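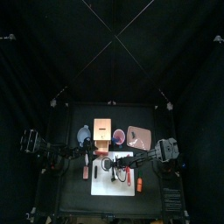

검은색 작업대와 흰색 판 위의 케이블

사무실 케이블 정리 및 보관 절차 안내

본 안내문은 Culix 시설관리팀이 각 부서의 케이블 관리 기준을 통일하기 위하여 작성한 것입니다. 전원선, 통신선, 충전선에 모두 적용되며, 벽체 내부에 매립된 배선은 적용 대상에서 제외됩니다.

1. 준비물
벨크로 타이, 라벨 용지, 유성펜, 마른 천, 줄자를 준비합니다. 나일론 재질의 일회용 타이는 피복을 손상시킬 수 있으므로 사용하지 않습니다.

2. 전원 차단
작업 전 연결된 기기를 정상 종료하고 멀티탭 스위치를 끕니다. 어댑터가 있는 기기는 전원을 차단하고 30분이 지난 뒤 분리합니다. 플러그는 반드시 몸체를 잡고 뽑으며, 선을 잡아당기지 않습니다.

3. 상태 점검
케이블을 평평한 곳에 펼쳐 놓고 한쪽 끝에서 반대쪽 끝까지 피복을 확인합니다. 갈라짐, 눌림, 변색이 발견된 케이블은 테이프로 보수하지 말고 폐기 대상으로 분류합니다. 단자의 먼지는 마른 천으로 닦습니다.

4. 감기
길이 300cm 이하의 케이블은 지름 30cm 이내의 고리 모양으로 감습니다. 팔꿈치와 손 사이에 걸어 감는 방식은 내부 도선이 꼬이는 원인이 되므로 금지합니다. 한 바퀴는 바깥 방향으로, 다음 바퀴는 안쪽 방향으로 번갈아 감으면 다시 펼칠 때 엉키지 않습니다. 감은 뒤에는 벨크로 타이로 두 곳을 느슨하게 묶습니다.

5. 라벨 부착
단자에서 5cm 떨어진 위치에 라벨을 부착하고 종류, 길이, 관리 부서를 기재합니다. 사용 중인 케이블에는 양쪽 끝에 동일한 라벨을 부착합니다.

6. 보관
보관함은 습도 60% 이하의 장소에 두고 직사광선을 피합니다. 전원선과 통신선은 서로 다른 칸에 보관하며, 케이블 위에 무거운 물품을 올려놓지 않습니다. 보관 중인 케이블은 매년 9월 정기 점검 시 상태를 다시 확인합니다.

7. 폐기
폐기 대상 케이블은 일반 쓰레기와 섞지 않고 각 층의 전자폐기물 수거함에 넣습니다. 수거함에 들어가지 않는 분량은 시설관리팀에 별도로 수거를 신청합니다.

담당: 시설관리팀 오수아
문의: 내선 847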